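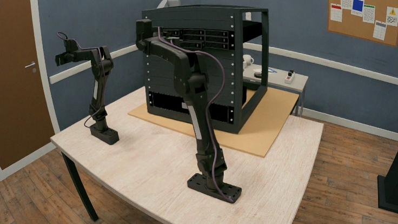
Is it worth fixing a refrigerator that is older than the marriage? Depends on the price of the part, and the part costs more than I paid for my first car's transmission.

Up at 5:40 to the sound of the thing clicking. It has clicked since the start of August, every few minutes, like a man trying to light a stove in the next room. This morning the clicking stopped, and for one happy minute I lay there thinking it had healed. Then I went down and found the butter had become a sauce.

So: everything into the cooler, with two bags of ice from the gas station. Threw out the yogurt, the chicken, and a jar of something brown I have moved between three apartments and would not open even now. Kept the mustards. There were a lot of mustards. I don't remember us ever being mustard people.

The repair man came at ten, listened to it for less time than I've spent listening to a seashell, and said compressor. He can do it for $900. I asked whether he would, if it were his. He looked at the floor and said it was a very nice kitchen.

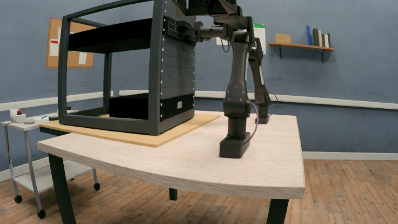 Table and rack, August.

Spent lunch with the Darnbridge Appliance flyer, a document I had been using to start the grill. The contenders:

The Semple, $659, white, shelves like a hospital's. Delivery in nine days.

The Harkia, $639, also white, identical as far as I can tell except that the door opens the wrong way. The door can be switched by the customer "in minutes," and I know that word.

The Runa, $1,914, which makes two kinds of ice and will tell your phone when it's been left open. I don't want to hear from it. If I leave the door open, that's between me and the lettuce.

I drove over after work to see them in person, as if they might have personalities. They don't, except the Runa, which hummed at me. I opened and shut the Semple's vegetable drawer so many times that a salesman came and stood near me with great tact. He brought up the extended warranty. I said I'd think about it, in the voice I use for people with clipboards. 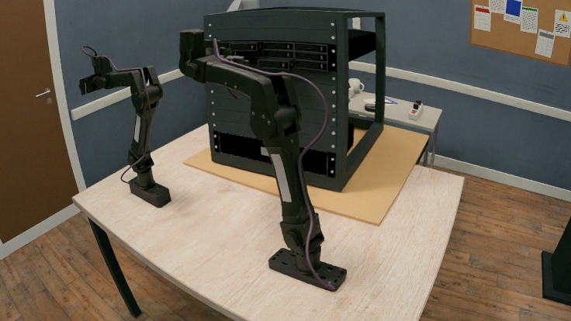 My sister's view, delivered over the phone while she was chewing, is that I'm being cheap about the one appliance that runs all night, and that hers has made two kinds of ice for years and she has never once regretted it. She did admit she only uses the one kind.

Ordered the Semple at 8:15. The extra twenty dollars over the Harkia is what I pay not to spend an evening on the kitchen floor with a hinge — cheap at the price. Nine days of cooler, then. Dinner was crackers with mustard.

Need more ice before bed.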